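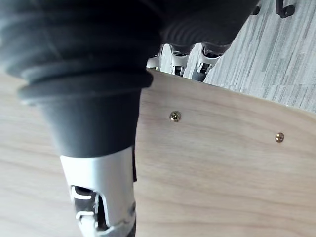
Why does a river have rapids?

A river makes rapids where its water speeds up and tumbles over rough ground. Four things help this happen: a steeper slope, a narrower channel, rocks in the way, and more water.

Slope

Water runs downhill. On a gentle slope it moves slowly and the surface stays smooth. On a steep slope it goes faster. The Strobel River starts in the hills at 1580 feet above the sea and is 64 miles long. Most of its drop comes in the first 20 miles, and most of its rapids are there too. After the town of Nornmont the land is flat, and the river is slow enough for ducks to sit on without drifting far.

Squeeze

Put your thumb over part of the end of a garden hose and the water shoots out faster. The same amount of water has to get through a smaller hole. A river does this when its banks come close together. At Trindidon Gap the Strobel runs between two cliffs, and the water speeds up as it goes in.

Rocks

Rocks fall from cliffs, or a flood carries them down from a side stream. When fast water hits a rock, some goes around it and some goes over. Air gets mixed in, and the bubbles make the water look white. That is why people call it whitewater.

Words paddlers use

Eddy – a calmer spot behind a rock, where the water turns back and flows upstream. Paddlers stop in eddies to rest.

Wave – in the sea, a wave travels along. In a river, a wave can stay in one place while the water runs through it.

Hole – a place where water pours over a rock and curls back on itself. Some holes can hold a boat or a swimmer, so paddlers learn to keep away from them.

Tongue – a smooth V of dark water pointing downstream. It often shows the deepest way through.

Do rapids change?

They do. In December, after heavy rain, the Strobel can rise up to 8 feet at the gap. Small rocks disappear under the water and new waves show up over the big ones. In a dry summer the same place may be a field of stones with a thin stream between them. A big flood can move the rocks and leave a different rapid behind.

Something to try

You need a baking tray, a jug of water and some pebbles. Do this outside with a grown-up.

Prop up one end of the tray on a book you don't mind getting wet – a brick is better. Pour water slowly from the top and watch how it runs. Now put pebbles in the middle and pour again. Look behind the biggest pebble for an eddy. Last, raise the tray a little higher and see what changes.

Staying safe

Never go into a river alone, even if it looks shallow. On a river trip, wear a life jacket that fits and a helmet, and listen to the guide.

Skumesia River Pages for Kids
Page updated 15/11/2023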